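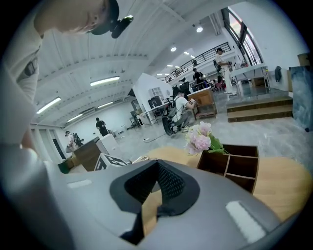 Every year I get asked when a machine will tidy my living room, and every year I say the same thing: not soon. Joscha Reuter disagrees with me, loudly, and has bet me a dinner at Brosano that one will clear a coffee table without help by next July. I took the bet.

My complaint is with the demos. Lernov put out a clip this summer of an arm folding a towel, and people sent it to me as if the matter was settled. It was one towel on a bare bench. My laundry has fitted sheets in it, and socks that went in as a pair.

A coffee table sounds easy. Think about what ends up on one, though. A glass cup has to be seen before it can be picked up, and clear glass is still hard for cameras. A divided tray needs things dropped in the right square. Flowers bend when you touch them, and I have yet to see a machine that cares.

Teaching by hand is the part I take seriously. A person holds a pair of grippers, does the chore, and the software learns from the motion. Joscha says 489 runs of one chore is a decent start. Fine, but my niece needed 3, and she complained through all of them.

And then there's the floor, with its cables, shoes and a power strip wherever the wall outlet wasn't. I'd like to see something on wheels deal with that before I hand over my keys.
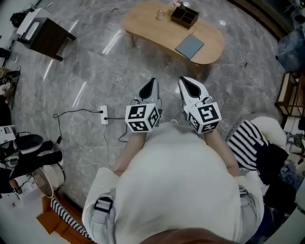
What would change my mind

The same table, 5 evenings in a row, in a house the machine has never been in, with no cuts in the video. Clilthorpe says it will try a home trial next year. I'll watch it, and I'll pay for dinner if I have to.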